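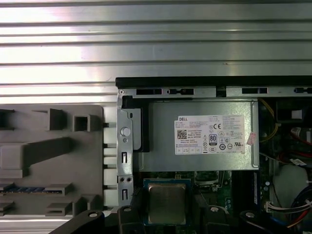
Home Talks Visits Notes Contact

Filed under: Talks and Site Visits

Speaker notes, "An Afternoon at Grodeck"
Posted in October by the Novham electronics repair group

Start as soon as the door is closed. Skip the introductions, they have the program in front of them.

Grodeck runs an open day every October. We went to the afternoon session, 1 p.m. start. They had 205 visitors through the building over the day, split into groups of 18. Our group was the last one before the coffee break.

The building used to be a print shop. One long hall, offices on the upper level, work cells down the middle. Visitors stand behind a yellow line painted on the floor. Parking is behind the building, and the sign for it is easy to miss.

The cell we spent the most time at is the one they call Hoditz. It is for taking parts out of old desktop computers. The job we were shown was the processor: pick it up, carry it, put it in a tray. They say they picked this job for the open day because people in the crowd know what a processor is.

Ask the room: who here has pulled a CPU by hand? Wait for hands. Then ask who has bent a pin doing it.

Next slide.
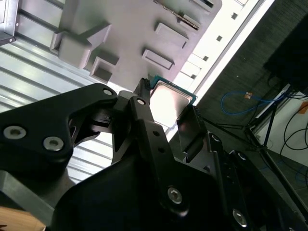

Hoditz cell: processor in the gripper, with the gray tray behind it.

Give them a moment with this one. Point to the green edge of the chip. The narrow finger meets the chip there, and its tip is toothed like a comb. On the other side there is a flat dark pad.

Things the Grodeck staff told us at the cell:

– The fingers are made in house. They went through 29 versions before settling on this one.
– The arm moves slowly on purpose when visitors are in. The normal speed is higher, they would not give a number.
– The software that plans the moves is called Pramanik. It was written for a different cell and carried over.
– They have nearly 600 old desktops in storage to practice on, in mixed condition.

Somebody in our group asked about heat sinks and old thermal paste. The answer was that a person takes the heat sink off first and cleans the chip. I would say this clearly, people tend to assume the whole machine is done by the arm.

Somebody else asked what happens if a chip is dropped. It goes in a separate bin and gets looked at by hand.

Next slide.

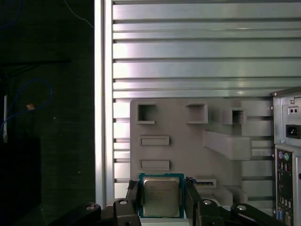 Page last changed: October, 4:40 p.m.

Same cell, processor held between the two black fingers. Part of a computer case is at the right, back panel toward us. If anyone asks, the purple and green round ports are PS/2, for keyboard and mouse. Don't get pulled into a talk about old ports, it cost ten minutes last time.

What I want to say here is about trays. The staff talked more about holding parts than about the arm. A part that sits the same way each time is easy to work with – a part that has slid a little is a problem. We see the same thing at our own benches with screws and small boards.

Mention the handout. It has the Grodeck address and the form for school and club visits. Groups over 18 get split.

Questions, then coffee in the side room. Turn the projector off at the wall.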